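4.2 Packing drinks at the counter

The second chore looked simple on paper. A drink has to go into a carrier bag, upright and with its straw, so that the order can be handed over. We included it because suppliers tend to describe packing as solved, and we wanted to know what they meant by the word.

Paper bags are the difficulty. They have no fixed shape, the sides fold in, and rope handles fall across the opening when they are least wanted. A person deals with this by using both hands and hardly looking. The Tirov arm, run with the Wurnlow planner, was given 756 attempts at the full job. It finished 61 of them without help. When the bag was propped open beforehand by a member of staff, the figure rose to almost half, but by then the hard part had been done by somebody else.

We are wary of reading much into the better result. Earlier work by Fernandes reports far higher rates, though with stiff boxes and sealed cartons, and a box does not sag when it is touched. The Kenanon trials used bags, yet left out any run in which the bag fell over. We kept those runs in. A shop would have to.

Speed is a further problem. Staff took 6 seconds on average to open a bag and place the cup. The arm needed more than 2 minutes, and much of that went on repeated tries at the rim. A slower machine might still be useful overnight or in a back room, but drinks are sold to people who are waiting for them.

None of this shows that the chore is out of reach. It does suggest that success rates should be given for the whole job, from flat bag to handover - including the parts that are usually done by hand before the clock starts. Figure 2 shows the bag-opening stage as a person does it.

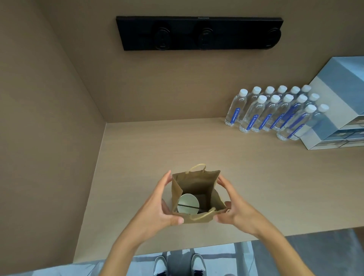

Figure 2. Paper carrier bag held open with both hands, with a lidded cup and straw inside.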